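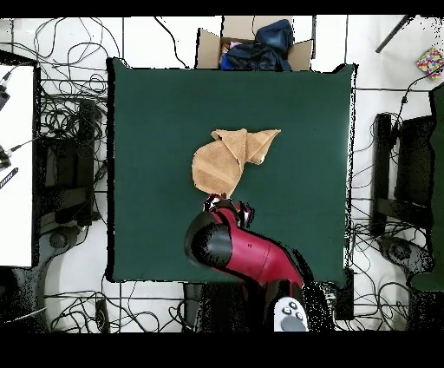 Teaching an arm to fold a towel: my second month

I promised in my last post to write more about the towel, so now I do it. For readers who are new, I work in a small team called Kundix, and my part is to collect the examples from which our model learns. English is my third language and I write slowly, please be patient with me.

We have the red arm on the tiles, with the green mat before it. At first I wanted to work on a table, as everyone does in the papers, but on the floor I can walk to the other side of the mat and look at the towel from there. My knees do not agree with this decision. In June I bought a pair of knee pads from a garden shop and they are the best purchase of the project.

One example goes like this. I throw the towel on the mat, without arranging it, and start the recording. I drive the arm until the towel is folded in half two times, then I stop the recording and write one line in the notes. The line has the start shape, the result and anything strange. The start shapes have names which Pallavi Srivastava and I made together, because "crumpled" was not enough after the first week. We have "flat", "rolled", "hidden corner" and "cloud with a tail". The last one is a puffy lump on one side and a pointed flap on the other. I like it most, as the flap gives an honest place to begin, but often the gripper has to come from the near side first and open the lump a little.

Our goal is 3,000 examples. When I started I believed that this is only a question of patience. I thought I will do the same thing many times and the model will take what it needs. After 222 examples Pallavi trained a first small model, which we call Väisänen, and it learned my bad habits very well. I always waited a moment above the towel before going down, to think. So Väisänen also waited above the towel. Sometimes it waited until we turned it off.

After this we changed the rules for me:

Look at the towel before starting the recording, and decide the first grasp.
If the grasp fails, try again and keep the recording.
If I am confused for a long time, stop and mark the example as bad.
After 30 examples, take a break and drink something.

The second rule was difficult to accept. I am a tidy person and I wanted to throw away every example where the cloth slipped. But Pallavi explained that a model which saw only clean grasps does not know what to do when a corner falls from the fingers. Now I keep the slips, and I try to recover in a calm way, with the shortest movement I can find. I have a separate mark for them in the notes, so that we can later train with them and without them and compare.

The towel itself also gave me some trouble. It is light brown terry cloth, and in the creases the color becomes much darker. Väisänen seemed to prefer these dark lines over the real edge of the cloth, and it went there to grasp. Maybe I taught it this too, I am not sure. I looked through my old recordings for one evening and I found many where I pinched near a crease in the middle, only because it was easy to lift. Now I go for an edge or a corner if I can see one.

The depth images have their own problem. Along the borders of things there is a kind of black and white noise, mostly near the arm and at the border of the mat. I spent two days trying to clean it with a filter, and the filter also ate the thin parts of the towel. I put the original images back. For now the model gets them with the noise, and Pallavi wants to test if it matters at all.

The cables are my shame. Every time I need one more thing, one more black cable comes to the floor, and I tell myself that I will tie them together at the end of the session. My cat Cuda is not allowed in the room for this reason.

Next I want to add the navy fabric from the cardboard box, to see how the arm does with something darker than the towel. I also have to rewrite Fludeo, my little script for the notes, as it loses the last line if I close it too fast. It happened again on Pallavi's session and she was very polite about it.

If you collect cloth examples too, please write to me how you name your start shapes. I still need a good word for the one where the towel stands up by itself like a small tent.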